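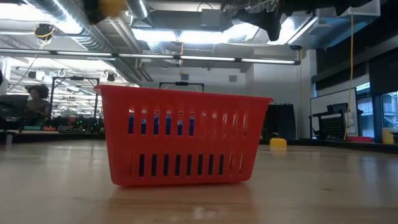 Figure 4-1. Red basket with slotted sides.

Section 4. Setting Up a Match in Celtovell Scorer

4.1 Before you begin

This section explains how the club scorer prepares a match record in Celtovell Scorer, from opening the fixture to the first ball. It applies to limited-overs and declaration matches. Junior pairs cricket is covered in Section 7.

You will need the following:

The fixture code issued by the league
Both team sheets, signed by the captains
The scorer's password for your club
A paper scorebook and two pens

Note: A paper record must be kept for every league match. If the electronic record and the paper record differ at the close of play, the two scorers must agree on the correct figures before the result is submitted. See 4.7.

4.2 Opening the fixture

1. Switch on the scoring tablet and wait for the Home screen.

2. Select Fixtures, then Today. Matches assigned to your club are listed by ground.

3. Select the match. If the match is not shown, select Find by Code and enter the fixture code. Codes have four digits. The training fixture supplied with the program is 1515 and may be opened at any time.

4. Check the ground, the competition and the start time against the league card. A match moved from one ground to another will continue to show the old ground until the home club changes it.

5. Select Open for Scoring. The tablet now holds the match, and a second tablet can join only as a viewer.

Caution: Do not select Open for Scoring on both scorers' tablets. If this happens, the record opened second is locked, and any deliveries entered in it must be keyed again by hand.

4.3 Entering the teams

1. Select Home Team. Registered players are listed in alphabetical order by last name.

2. Touch each name that appears on the signed team sheet. The counter at the top right shows the number selected.

3. Mark the captain and the wicketkeeper. Both marks may be given to the same player.

4. To add a player who is not registered, select Add Guest and type the name in full. Initials alone are not accepted. A player entered as "A. Turunen" will be rejected, while "Aatos Turunen" will be stored.

5. Repeat steps 1 through 4 for Away Team.

6. Select Confirm Teams. Ask the other scorer to read the names back before you confirm.

Once the teams are confirmed, a name can be changed only with the consent of both captains. Use Match Menu, Amend Team, and enter the reason in the box provided. The change is shown on the printed scorecard.

Substitute fielders are not entered here. They are added during play if they take a catch or are involved in a run-out.
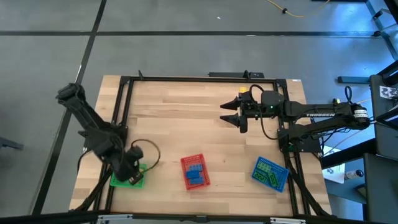 4.4 Setting the playing conditions

The program loads the conditions for the competition named on the fixture. They should be checked in every case, as cup matches and league matches at the same ground often differ.

1. Select Conditions.

2. Check the number of overs per side. For Lelcombe League Division One this is 37. For the Grondholm Cup it is 29.

3. Check the maximum number of overs allowed to each bowler. The program does not stop a bowler who has reached the limit. It displays a warning at the start of the next over, and the scorer should inform the umpires at once.

4. Check the value given to wides and no-balls. Some friendly matches use two runs and no extra delivery. Select the matching line from the list.

5. Set Free Hit to On or Off as the competition requires.

6. If the start is delayed, select Reduced Match and enter the revised number of overs announced by the umpires. Bowlers' limits are recalculated. Do not change the overs on the main Conditions page, as this does not alter the bowlers' limits.

Note: Where rain interrupts play after the first innings has begun, leave the conditions as they are and use the Interruption screen described in Section 6.

4.5 Recording the toss and the openers

1. When the umpires or captains report the toss, select Toss. Enter the winning side and its decision.

2. Select the two opening batters. The batter who will face the first ball must be entered in the upper box.

3. Select the opening bowler and the end. Ends are named by the home club. At grounds where no names have been stored, the program shows End A and End B — agree with the other scorer which is which and write it on the inside cover of the paper book.

4. Enter the names of the umpires. If a member of the batting side is standing, enter that person's name as for any other umpire.

5. Wait for the call of play, then select Start Innings. The time is recorded automatically.

If the batters change places before the first ball, select Swap. This may be done as often as needed until a delivery has been entered.

4.6 Checking the link to the scoreboard

Clubs with a McKinnon electronic scoreboard may send the score directly from the tablet.

1. Switch on the scoreboard at the wall panel and allow it to complete its test display.

2. On the tablet, select Scoreboard, then Connect.

3. Select Send Test. The board should show eights in every position. If any digit is incomplete, report it to the ground staff and continue with the match.

4. Select Clear. The board returns to zero.

The connection should be made before the teams take the field. Connecting during an over can cause the board to lag behind by several deliveries. Should the connection fail, select Disconnect and operate the board by hand from its own keypad. The match record on the tablet is not affected.

Caution: Switch the scoreboard off at the wall panel before opening the rear cover.

4.7 Agreement between scorers

The scorers should compare totals at the end of every over, at the fall of each wicket and at each interval. The figures to be compared are the total, the wickets, the extras and the score of each batter at the crease.

Where the figures differ:

1. Do not stop play. Make a pencil mark in the paper book at the point where the difference was found.

2. Select Over History and read the last over aloud, ball by ball.

3. If the error is on the tablet, select the delivery, then Correct. Later deliveries are adjusted without further action.

4. If the difference cannot be settled, consult the umpires at the next interval. Their decision on the number of runs is final.

The most frequent difference concerns leg byes entered as runs to the batter. Signals should be acknowledged one at a time, and no entry should be made until the umpire has finished signaling.

4.8 Questions and corrections to this section

Questions on match setup should be sent in writing to Mackenzie Poirier, Scoring Secretary, Lelcombe League. Requests to register new ground names or to correct a club's player list must reach the league before the end of August if they are to appear in that season's averages.

Section last revised 22/04/2020. Changes from the previous issue: 4.4 step 6 rewritten, 4.6 added.
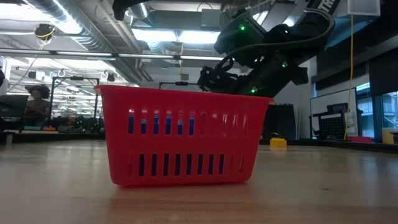 Figure 4-2. Red basket on a light wood tabletop.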